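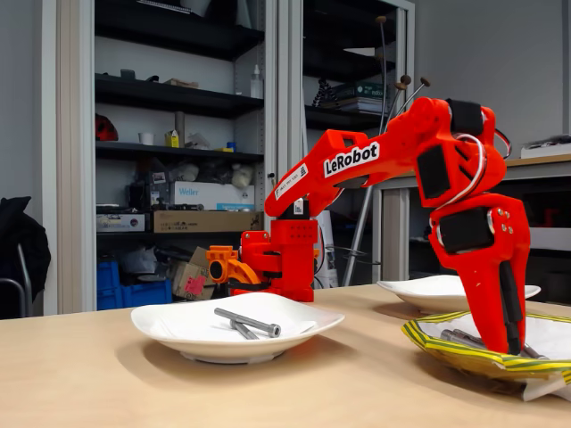

*Small parts dishes on a wooden bench top, one with two bolts laid out.*

# Vonico Small Parts Dish

A shallow white dish for keeping screws, bolts, pins and other small hardware in one place while you work. It sits flat on a bench or table and has a low side, so you can pick parts out with your fingers or with tweezers.

The dish is sold on its own or in packs of 3 and 10. Dishes in a pack are all the same size and can be stacked when empty.

## What it is for

- Holding fasteners in order during a repair or teardown
- Sorting mixed hardware before it goes back in the drawer
- Keeping two sizes of bolt apart on the same bench
- Carrying a small number of parts from one bench to another

Gray steel hardware shows up well against the white. Very small zinc or nickel parts are easier to find if you put a colored liner in the dish first.

## Details

| | |
|---|---|
| Color | White |
| Finish | Smooth, unmarked |
| Width | 18 cm |
| Depth | 2 cm |
| Pack sizes | Single, 3, 10 |
| Liner | Not included |

## Marking your dishes

Most shops that buy the larger pack want a way to tell one dish from another. Wide striped tape or striped paper folded over the dish works fine and can be taken off later. It does not have to be neat. Leave enough of a hollow in the middle for parts to settle. Pencil and grease marker both wipe off the bare surface.

## Care

Wash by hand with dish soap. Dry before putting steel parts back in. Cutting oil will not harm the surface but should be wiped out at the end of the day. Do not use the dish for food after it has held hardware.

Do not heat the dish or use it to hold parts that have just come off a grinder or torch.

## Ordering

Packs ship flat in a carton with paper between the dishes. Singles ship in a padded mailer. Chipped dishes are replaced if you write to us within 10 days of delivery. Send your order number to Anneliese Strobel at the Vonico parts desk and say how many need replacing. You do not need to return the chipped ones.

The older Flutolix tray is no longer stocked. Its lids do not fit this dish.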